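Surface Finishes, Unit 5: Reading a Painted Wall Under Uneven Light

A plain painted wall is seldom uniform in tone. Paint of a single color, applied in a single session, will vary across its width according to where the light comes from and what stands nearby. The inspector's task is to separate variation caused by light from variation caused by the coating. The first is not a defect and is not recorded as one.

Three terms are used in this unit. Cast is the slight hue a neutral surface takes on. Gradient is a gradual change in lightness. Banding is a change with a locatable edge, and it normally indicates a fault in application.

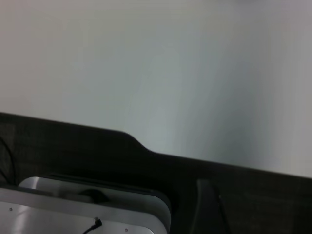
Ineke Verstraete
Course lead, Interior Finishes, Grønli

The pale wall behind the dark surface has a faint beige cast at the left, moves to a cooler blue-gray through the middle, and ends in a muted lavender-gray at the right. A broad lighter zone runs more or less vertically right of center, with a slightly darker one beside it. Both have soft limits. By the definitions given earlier, this is gradient — not banding — and no entry is made on the defect sheet.

A dark matte surface in front of a pale wall affects judgment. The eye reads the wall as lighter where the two meet, so tone should be assessed well clear of that boundary.

Procedure

Switch off all lamps but one and wait 5 minutes. View the wall square on, then from each end. Mark any change in tone with low-tack tape. Change to the second lamp and repeat. A mark that no longer matches a change in tone is attributed to light. A mark that still matches is checked at close range for lap lines and thin coverage.

Lamps for the exercise are 3000 K, output 2000 lumens. Do not mix lamp types within one reading. Enter results on the Plodgate sheet before leaving the room; sheets are collected at 10.

Related items
Unit 4: Sheen and Viewing Angle
Unit 6: Lap Lines and Cut-in Edges
Dark Worktops Against Pale Walls — Stellan Eide
Lamp Placement, Notes for November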